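Two Grippers, One Rag

We spent a long stretch of March closing hands around things that didn't want to be held. Which one would you want to live with?

22 December 2020

Start with the cloth, because everybody starts with the cup. Cups are easy. A cup has one shape all day. A cleaning cloth has a new one every time you let go of it, and that was the whole reason for going to Sundville with a bag full of limp, floppy, annoying objects and two hand-held grippers to compare.

The contenders. First the Maten, gray housing, big fingers, built like something you'd find bolted to a workbench. Then the Braltero, lighter, shorter grip, a hair faster to close. Both are meant to be carried by a person, squeezed by a person, and recorded by a wide camera that sits on top and sees pretty much the whole room. No arm involved. You are the arm. The arm comes later, when somebody takes what you did and tries to get a machine to do it back.

The idea's not new and both makers are open about that. What's new is that you can get hold of one without building it in your kitchen.

First impressions, Maten. Heavy. Not terrible for the first few minutes, but it sits forward of the wrist and you feel that by lunch. Trigger pull is long and even. Fingers meet square. There's a click at the end of travel that we liked a lot at first and were sick of by the afternoon.

First impressions, Braltero. Nicer in the hand, no contest. The grip is shaped, the trigger is short, the balance is somewhere near the knuckles where it ought to be. But short pull means less control over a soft squeeze. You're open or you're closed, with a nervous little zone in between. Fine for a block. Less fine for a grape, and we have the stained notebook to prove it.

The test list was 24 objects, picked for being ordinary. Socks, a sponge, a rolled-up belt, a paper bag, a charging cable, microfiber cloths, a rubber glove. Same handlers on both tools, swapping over halfway so tiredness got spread out fairly. By the end we'd logged 1133 grasps. Not a huge number by research standards. Plenty for your forearm. 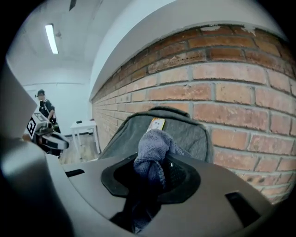
Volume 2, Page 24

Most of the good arguments were over the blue-gray microfiber. Flat on a table it beats both tools about equally -- you can't get a finger under it, so you pinch and hope. Bunched and twisted is another matter. A knot of fabric gives rubber something to bite, and a knot is also easy to lose track of, with a tail hanging down and the top half standing up in the way of whatever you wanted to look at next.

Which brings up the camera. We had the same wide lens on both, and it's a great lens for this work and a strange one to look through. Brick walls bow. Ceiling lights go off at a slant. The corners are black. Your own finger is an enormous gray blur down one side. After a day you stop noticing, and then you look at a regular photo and it seems cramped.

The upside is real, though. Wide view means the recording knows where it is. Lose sight of the table for a second and there's still a wall, a floor, a bag, another person across the room. Tracking held up better in cluttered rooms than in tidy ones, with both grippers. Plain white walls are the enemy. Put a bag somewhere. Put anything somewhere.

Markers, then. The printed black-and-white squares are cheap and they work, provided they stay flat and clean. Ours picked up fingerprints fast. A matte print did better than a glossy one under fluorescent tubes, where the shiny ones would flare at exactly the wrong angle and drop out. If you're buying spares, buy matte. If you're printing your own, same advise.

Now the controllers. Not glamorous, but it's where the time went. We replayed a batch of the recorded motions on a bench arm using two setups: the stock controller that came with the arm and a third-party box from Jaunzems. The stock one is smoother. It rounds everything off, so a quick little tug becomes a slow pull. Looks lovely. Misses the cloth. The Jaunzems box is twitchier and follows the hand more closely, wobbles and all, and on soft items it got noticeably more of them off the table.

It also crashed. Twice in one session, same message both times, and the manual's section on that message is one sentence long and tells you to restart. So we restarted.

Setup took most of a morning. Cables weren't labeled. The quick start sheet calls one port by a name that isnt printed anywhere on the unit. Once it's running, the settings page is plain and fast, and the smoothing slider does what it says. We left it low for fabric and pushed it up for anything rigid. Would've liked to save those as presets. Can't.

Back to the hands. Numbers first, then feelings. On rigid objects, no real gap. On thin flat things, the Braltero was slightly ahead, probably down to narrower fingertips. On bulky soft stuff -- sponge, sock, bunched cloth, glove -- the Maten won, and it won with more than 2 of our handlers preferring the other tool going in. They changed their minds somewhere in the sock pile.

Wear: Braltero's finger pads started to lift at the edges. A dab of glue fixed it, but it's early for glue. Maten's pads looked tired and stayed put. Its housing scuffs if you so much as glance at it.

Noise: Maten clicks. Braltero is close to silent.

Cleaning: lint. So much lint. Microfiber sheds less than a cheap towel but it all ends up in the same place, and that place is the finger hinge. Canned air works on the Maten. On the Braltero you'll want a toothpick and some patience.

Working in pairs was a surprise. Two people with two grippers in one room get in each others' way less than you'd expect, and the recordings didn't suffer for having a second tool wandering around in the background. We'd planned to keep sessions separate. Gave up on that early and got through the list a lot faster. One rule, learned the slow way: don't reach for the same bag.

And take breaks. Real ones. Grasps done at the end of a long block were sloppier on both tools, with more second tries and a lot more dragging. You can hear it on the Maten -- the clicks get uneven.

So which? For fabric, the Maten, weight and clicking included. For mixed tabletop stuff and long sessions, the Braltero, if they sort out the pads. For the controller, the Jaunzems, with your work saved often. We'd happily swap the Maten's fingers onto the Braltero's handle, and we did ask. The mounts don't match. There's an adapter plate on a drawing pad here that might do it, and if the holes line up we'll run the cloths again.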